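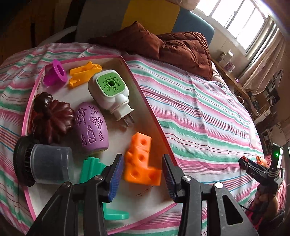
1. Background and question

This report looks at how sorting work is changing at Kikton, a returns firm in Widville that takes back small household goods and toys, checks them and sends them on for resale. The firm plans to automate part of its sorting line under the project name Rozīte. The question is what the change does to the jobs of the people who sort by hand today.

The work before Rozīte was simple to describe. A sorter took one item from a tray, looked at it, and put it in a bin. Speed was measured per shift and posted on a board. In January the average sorter handled 1074 items per shift.

Under Rozīte, part of the staff has moved to recording. A recorder uses a hand-held gripper to move the same kinds of items: plastic pieces, blocks, small ornaments, plug-in devices. The recordings are used to train the arm that will later take over the tray work. Recorders may work at home or on site, and they set up their own surface.

2. Method

I spent two weeks with the recording group, read the shift logs, and interviewed sorters, recorders and the shift lead, Deividas Eglītis. The logs hold 2977 entries. I removed entries with no item code or no end time. The interviews were not taped, and the answers given here are from my notes.

3. Findings

3.1 Pace. Recorders handle far fewer items than sorters, and no rate is posted for them. Most of those interviewed liked this. Two said they missed knowing how they had done at the end of the day.

3.2 Skill. Sorters pick up an item without thinking about the grip. With two jaws the grip has to be chosen. Rounded items are the usual trouble in the logs – a purple egg held upright between the ribbed pads leaves little contact on either side,

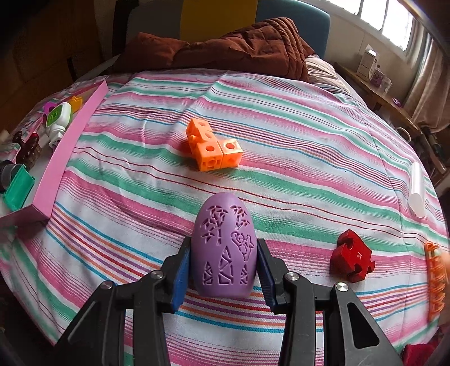

and the recorder has to judge the pressure by eye. Joined cubes give flat faces to close on and were rated easier by all recorders. New recorders wrote "slip" in the notes column more often than any other word.

3.3 Strain. Sorters reported sore shoulders. Recorders reported sore thumbs and wrists. The firm's injury form has no line for either wrist or thumb, so these cases were entered as "other."

3.4 Pay. Recorders are paid by the hour at the sorter rate. Eglītis expects a separate grade but had no date for it. Three sorters turned down the move for this reason.

4. Limits

The group is small and all of it volunteered for the new work. The arm was not running during my visit, so nothing here covers work beside it. A planned comparison with Grollamine, a second site, was dropped when its logs turned out to use different item codes.

5. Suggestions

Add wrist and thumb to the injury form. Settle the recorder grade before more staff are moved. Let recorders see their own counts privately if they ask for them. Repeat the interviews once the arm is in use, with the sorters who stayed on the line included.

Reading time: 2 min
Contact | Copyright | Back to top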